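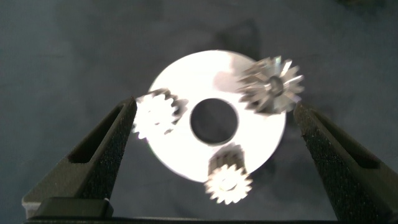
Old bench grinder hums but will not start by itself, worth repairing?

Posted by Tomomi Honda in Home Workshop

Hello all. I moved to Kestdale in February and the man who had the house before left some things in the garage, and among them is an old bench grinder with two wheels. The label is mostly scratched away and I cannot read the maker. I would like to use it to sharpen garden tools and maybe kitchen knives later.

My problem is this. When I switch it on, it makes a humming sound and the wheels do not turn. If I push the wheel with a piece of wood, it starts slowly in the direction I pushed, and after a short time it runs at normal speed and sounds quite healthy. I can make it go either way round, which surprised me very much. When I switch off, it takes a long time to stop, so I think the bearings are not bad.

I have done these things already: cleaned the dust from the outside, checked the plug and the fuse, and turned the wheels by hand with the plug out. They turn freely. I have not opened the bottom.

What I want to know is if this is a cheap repair or if I should give it up. A neighbour told me that the motor is burnt. But there is no smell and it does run once it is pushed. Also, is it dangerous to continue starting it with the wood? I have a feeling that it is, but I would like to hear it from somebody who knows. Please excuse my English, I learned the names of tools from the dictionary and some of them may be wrong.

Kohei Hirose

Your English is fine, and mine is also learned. The motor is not burnt. What you describe is a very common fault with this kind of motor, and in most cases it is the capacitor.

A single-phase motor has a main winding, which can keep the rotor turning but cannot begin the turning from standstill. For this there is a second winding, with a capacitor connected to it, and these two together decide the direction. If the capacitor is dead, you get exactly a hum and no movement, and the motor will accept whichever direction your hand gives it.

Please stop with the wood. First, a motor that hums without moving takes a high current and becomes hot very fast, and this is how a good motor becomes a burnt one. Second, if it runs backwards, the nut that holds the wheel can unscrew itself. The threads are made so that the normal direction keeps them tight, on one side it is a left-hand thread for this purpose. A wheel coming off at full speed is a serious thing.

To look at the capacitor, pull out the plug and turn the grinder upside down. On most of them there is a plate under the base held by a few screws. Inside you will find a small cylinder, plastic or aluminium, with two wires. Do not touch the terminals. It can hold a charge also when the plug is out. I put a resistor of 1000 ohms across the terminals with insulated clips and leave it there while I drink my coffee, then I check with the meter that the voltage is really gone. The resistor should be a wirewound one of a few watts, the tiny ones are not made for it.

On the side of the cylinder it is printed a value in microfarads (µF) and a voltage. On my own grinder, a Skumow which I bought second-hand, it was 8 µF. Yours can be different, so copy what is written on yours and do not copy mine. The capacitance must be the same. The voltage can be the same or higher, never lower. I fitted one marked 500 V because the shop had it and it was short enough to go under the plate. Measure the space before you buy! I did not do it the first time and I had to go back.

It must be a motor run capacitor if the old one was this type. Some machines have a start capacitor with a switch instead, and then it can be the switch which is faulty. If you see a third part in there, take a photo and ask again before you buy something.

Petronella Mokgethi

Had the same with mine, it was the capacitor. Cost less than a sandwich. Ask at Faulkner in Kurnside, they keep them in a drawer behind the counter.

Kohei Minami

I agree with the capacitor, but I want to add something about the wheels, as nobody mentioned them. You do not know how old they are or if they have been dropped. Take them off, hang each one on a finger or a pencil through the hole and tap it gently with a screwdriver handle. A good wheel gives a clear ring. If it sounds dull, throw it away. This does not work so well if the wheel is wet or full of oil.

Check also that the new wheel, if you buy one, is permitted for the speed of your machine. And keep the paper discs on both sides of it, they are not packaging.

For kitchen knives I would use a stone by hand. The grinder is too fast and you will spoil the edge with heat. For the spade and the hoe it is very good.

Tomomi Honda

Thank you very much to everybody. I opened the base and there is one cylinder with two wires, and one end is swollen like a tin of old fish. No third part. I will go to Kurnside on Saturday with the old one in my pocket. One wheel sounds clear and the other I am not sure, so I will buy a new one for that side.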